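Nuwan Khan has run the count at Mendilness for the past four district elections, and he spent most of our conversation on paper: where it is printed, how it is folded, and how long it takes to unfold. The seat went to a second recount this spring. The final margin was 58 votes, and the questions that followed were mostly about procedure.

"People look at the margin and assume the error must be of the same order," Khan said. "The two are unrelated. The first count and the second recount differed by four papers, and we can name the bundle each of them came from."

The district has 17 polling stations, and the papers are verified before they are counted. Verification means matching the number of papers in each box against the presiding officer's account. At the Fludthorpe station the account gave 513 papers and the box held 512. The missing one was found folded inside another.

"That is the commonest fault," he said. "Two papers put in together by a couple, or a paper pressed flat by the ones above it. You find it at verification or you find it at recount. It is quicker at verification."

Postal votes are handled separately. Some 3,000 were returned, and each one carries a statement with a signature and a date of birth, which are compared with those on file. Khan would like the rejection figures published by ward – at present only the district total appears, under four headings, and a reader can't tell whether the trouble is in Gredberg or spread evenly.

I asked about the new boundary, which moved 700 electors out of Gredberg and into the Fludthorpe ward shortly before the register closed. Tanvir Karunaratne, the agent for the losing candidate, has argued that poll cards reached those streets too late.

"The cards went out on the same day as all the others," Khan said. "What changed was the station. Anyone who went to the old one was redirected, and the clerks kept a tally of that. I have offered Mr Karunaratne the tally."

Karunaratne, when I rang him, confirmed that he had been sent it and said he was still reading it. "My complaint is about notice," he said. "A redirection at nine in the evening is no use to someone with an hour's walk." He does not dispute the count itself, and his candidate, Þórarinsdóttir, has not lodged a petition.

Khan agreed that the late redirections were a fair point. He has asked for signs at the old station to go up in April next time – well ahead of polling – and to stay up until the doors close. He would also move the start of the count to Friday morning. "Staff who have been up since five should not be sorting doubtful papers at two the next morning," he said.
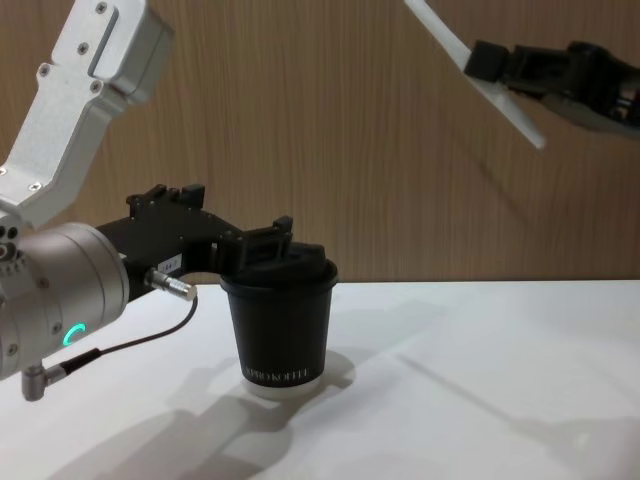 Who decides whether a doubtful ballot paper is counted?

The returning officer decides, after showing the paper to the candidates' agents and hearing any objection. A rejected paper is marked as such and kept with the others from the count.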